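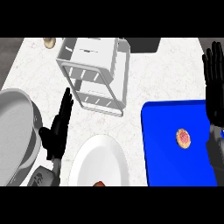 Femex Kitchen Pack: your questions

Hi, I'm Eimear Costello, and I look after the Femex simulator here at Dredard. I answer most of the support mail, so you'll be hearing from me if you write in!

What do I get in the Kitchen Pack?
A marble counter, a dish rack, plates, pans, a blue tray and plenty of food to move about, plus a ready-made two-arm robot with multi-fingered hands. There are 237 objects in all, and you can swap in your own.

Do I need a real robot?
Nope. Everything runs on your computer. Lots of our customers practice here first and move to hardware later (or never).

Can I use grippers instead of hands?
Sure – pick one from the robot menu before you load a kitchen. Changing it halfway through a task will restart the task.

How many tasks are there?
The basic license has 100. The full one has 908, and yes, a lot of those are small variations, like the same plate starting in a different spot.

Will it run on my laptop?
If it has a decent graphics card, probably. Mine takes around 2 minutes to load the first kitchen and then it's fine.

Can I add my own dishes?
You can! Ánh Triệu wrote the import guide, and it's much clearer than my old one. Set the weight by hand, though – the automatic guess is still poor for thin plates.

Is the Badholm add-on included?
No, that's sold separately. It should get its next update in July.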